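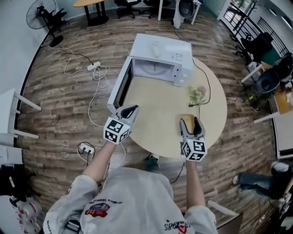 6:40 a.m. Awake before the alarm again, because the upstairs neighbor has taken up what I can only assume is bowling. Lay there doing arithmetic. The transmission shop wants 2,746 for the car. The car, according to the website I looked at under the covers, is worth 2,193. I did the subtraction several times in case it came out differently in the dark.

The shop is called Vindura, which sounds like something you take for your joints. The man on the phone was very kind about it. He used the voice vets use. He said a lot of people in my position "choose to invest in the vehicle," and I said what do the other people do, and he said well, they don't. I told him I'd call back by noon and then wrote CALL BACK BY NOON on an envelope and put the envelope somewhere.

Took the bus to work. I haven't ridden it since the last time the car was in, in April, and in the meantime they've changed the number from the 50 to the 14 without changing where it goes. I let the first one pass, feeling superior to all the people getting on the wrong bus. Then I stood in the drizzle reading the sign on the pole, which explained the whole thing in two languages.

The bus goes the long way around through Jolstead, past the closed roller rink and the place that sells hot tubs and also, since I was last there, wedding dresses. I would like to have been at the meeting where they decided on that. A kid across the aisle ate dry cereal out of a coat pocket the whole way. I've had worse breakfasts. I had one this morning, in fact: a granola bar of uncertain age from the bottom of my bag, with lint.

Work was work. The new phone system went live, meaning that we spent the morning calling each other from desk to desk to ask whether it was working. Mine plays a little tune when I put someone on hold, and I can hear it too, so we were all on hold together. Around eleven the whole system went down and it was the best hour I've had in that building since the flood.

Remembered the envelope at ten past two. Called Vindura. The kind man had gone home and I got a different one who was not kind at all, and I liked him much better. I asked him, if it were your car, and he said it would never be his car. I asked whether there was any chance of getting it done for less with a used part. He put the phone down on something metal and was gone for a long time. I listened to a radio and someone laughing. He came back and said maybe, he'd have to call a yard in Owen, and not to get my hopes up. I have not had my hopes up about that car since the second owner, who was me.

Bus home, same route in reverse, hot tubs and brides. A woman asked me if this was the 50 and I got to tell her all about it. I may have gone on a bit. She moved up front.

Stopped at the store for milk, eggs and dish soap, and came out with milk, a bag of clementines, a candle, and a magazine about kitchens I'll never have. The grocery bag gave out at the corner of our street and I carried the clementines the rest of the way in my hat. Two got away down the hill and I let them go. They seemed to know what they wanted.

No dish soap, so I washed up with shampoo. Everything smells like coconut now, including the fork I used for dinner, including dinner.

Spent a good part of the evening on the listings. For what the repair costs, I could have: a pickup with no reverse ("never needed it"), a convertible that has been "mostly dry," or a small blue hatchback in Parulton from a seller who wrote four paragraphs about how much they loved it and one sentence about the engine. I read the four paragraphs twice. I got a little choked up about their trip to the lake. I know exactly how I came to own the car I have.

The argument for fixing it: I know every noise it makes. The argument against is all the noises. It has a glove box that opens on left turns, and a tape stuck in the player that has been stuck there longer than I've lived in this state, so I know one side of an album extremely well and will die without hearing the other. The back window goes down and has to be pulled up by hand, two palms flat on the glass like a mime. I've been doing it so long that I did it on the bus tonight, to a window that doesn't open. A teenager saw.

The unkind man left a message while I was in the bath. There is a part in Owen. He didn't say what it costs, he said "call me," and then before he hung up I could hear him tell somebody, "It's the one with the tape."

So it's famous, at least.

Lit the candle. It's supposed to be cedar but it smells like a new shoe. Put the clementines in the good bowl and ate three of them standing up, looking at a picture of somebody's pantry. The neighbor has moved on from bowling to something with furniture. Rain again, and I left the umbrella in the trunk of the car, at the shop.

Call him first thing. Dish soap. Find out when the last 14 runs.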